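Does a Bigger Engine Make a Faster Car?

Grown-ups who like cars love to talk about numbers. "This one has 200 horsepower!" they say, and everyone is supposed to go quiet and look impressed. You don't have to. You can ask a question instead: so what?

Let's start with what horsepower is. An engine burns fuel in little tubes called cylinders. Each burn shoves a piston down, and the pistons turn a rod that, after a lot of gears, turns the wheels. Horsepower is a way of saying how much work the engine can do in a certain time. More horsepower means more work done in the same time.

Sounds like more must be better, right? Hold on.

Think about weight. Picture two cars, the Zakdale and the Drummond. They have the same engine. The Zakdale is small and light. The Drummond has big soft seats, thick doors and a huge trunk. When the light turns green, the Zakdale gets going first, because its engine has less to push. The ad for the Drummond probably won't tell you that.

Now think about tires. The only parts of a car that touch the road are four patches of rubber, each not much bigger than a grown-up's hand. If the engine pushes harder than those patches can grip, the wheels just spin. You get smoke and a loud noise. Some people think that looks fast. Look at how far the car has moved before you agree.

What about noise, anyway? My neighbor Hamish Skinner put a new exhaust pipe on his old hatchback and told me it was much quicker. I asked if he had timed it. He had not. It was louder, I'll give him that.

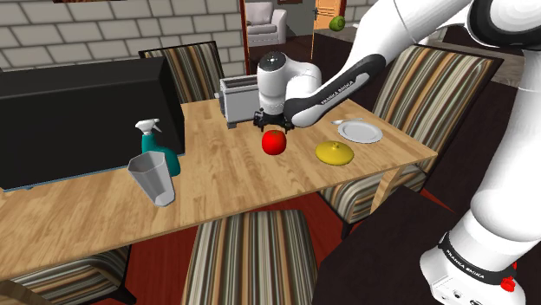
Then there is top speed. A car might be able to go very fast on a race track, but if the sign on your street says 50, the top speed doesn't matter on your street. Brakes do, and so does steering. You will find those a long way down the page in most car ads, if they are there at all.

Try this at home with a toy car and a ramp made from a book. Let the car roll down and mark where it stops. Tape 2 coins on top and try again. Did it go farther, or not as far? Do it 7 times each way before you decide, since one try can fool you. Don't believe my answer. I haven't given you one.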